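Chapter 11
Borders, Bands and the Greek Key

In this chapter you will
draw a single key unit on squared paper
repeat it, turn it and mirror it
fit a finished border to a small object
learn to spot the pattern on things you already own

Start with a pencil line. Take it five squares to the right, then down, then back to the left, then up, and keep shortening each side until there is no room left to turn. You have just drawn a squared spiral, and with it the oldest trick in this book! Put another one next to it, join the two with a short bar, and you have the beginning of a Greek key.

The pattern goes by several names. Many people call it a meander, after a river in what is now Turkey that was famous in ancient times for its bends. Others call it a fret or simply a key. Greek potters ran it around the necks and feet of their vases, and builders and mosaic makers used it along walls and floors. Similar squared spirals show up in China and in Mexico, on bronze, cloth and stone. I love this about borders. Hand a person a straight edge and a bit of patience, and sooner or later they start turning corners.

In Chapter 10 we worked with waves and scrolls, where the line curves and your wrist does much of the work. The key asks for something different. Every turn is a right angle, every stroke has the same width, and the gaps between strokes matter just as much as the strokes do. When the gaps and the lines are equally wide, your eye can flip between them, so that one moment you see dark spirals on a light ground and the next you see light ones on a dark ground. Try it with the Cuypers border on the fold-out sheet at the back of the book. Stare at one corner for a while and it will flip for you too.

Three words to know

Unit: the smallest piece of a pattern that you can repeat to make the whole.

Band: a row of units running in one direction, either across or up and down.

Mirror line: the line along which one half of a pattern is the reflection of the other half. It can be drawn in, or you can leave it for the eye to find.

Most of the bands you will meet run sideways, around a plate or along the hem of a curtain. Stand one on its end, though, and it changes character completely. It climbs! A tall, narrow object is a wonderful place for a vertical band, and if the object is wide enough for two of them, you get to decide how they should face each other. You could make them both turn the same way, like people in a line. Or you could reflect one in the other, which gives a calmer, more formal look and suits small metal things especially well: lighters, pill boxes, the backs of old hand mirrors.

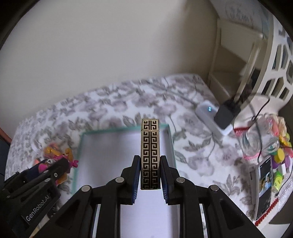
Vasanthi Krishnan wrote in the margin of an early draft of this chapter that a border should be planned from the corners inward, and that she had ruined plenty of good boxes before she learned it. She added that with a mirrored pair she always rules the center line first, in ink, and lets everything else answer to it.

That is good advice, and we will follow it in Project 2. Look again at the pale gold case with her note in mind. The black spirals stand in two columns, one on each side of a dark center line, and they run the full height. Now find the thin seam near the top, where a short section is set off from the longer body. A seam is a real puzzle for a pattern maker. Should the band stop and start again, or should it carry on across the break? Sketch both answers in your notebook before you read on, and write a line or two about which you like better.

Before you begin

You will need squared paper, a soft pencil, an eraser, a ruler and one black pen with a medium tip. A small hand mirror is a great help for checking reflections. Hold it upright on your center line and see whether the drawing in the glass matches the drawing on the page.

Warm-up

Rule a strip 13 squares wide and as long as your paper allows. Draw a line down the middle column of squares and shade it in. Fill the left side with squared spirals, one above another, all joined. Then draw the right side as its reflection, working from the center out. Go slowly at the joins, where it is very easy to turn the wrong way.

When the ink is dry, turn the strip on its side and look at it as a border for a page. Keep it. We will cut it up in Section 11.2, where the corners come in.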